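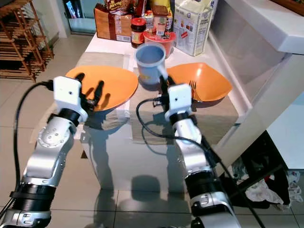

Table service automation at Flustik is the use of two-armed robots for setting and clearing tables in the company's staff dining rooms. It began at the Pulden site, which employs 1,706 people, and was later extended to Olvera. The robots handle ordinary tableware, such as orange plates, a pale blue mug and a fork on woven placemats, and no special dishes were bought for them. Each arm ends in a gripper with jointed black fingers. Glossy tabletops, which reflect the arms and their shadows, were kept at both sites.

Before the change, a dining room shift at Pulden was staffed by four attendants. Two now work alongside the robots, and the others moved to food preparation or to the Laltel training program, a 60-hour course in operating and basic upkeep. Graduates are paid at the technician rate. No jobs were cut in the first year, though vacant attendant posts were left unfilled.

Attendants still wipe tables, deal with broken dishes and restock supplies. Staff surveys reported less lifting but more time spent waiting — a complaint that led to revised shift schedules in December. The union agreement covering the work requires that an attendant be present whenever the arms are moving.

Last updated 9/18/24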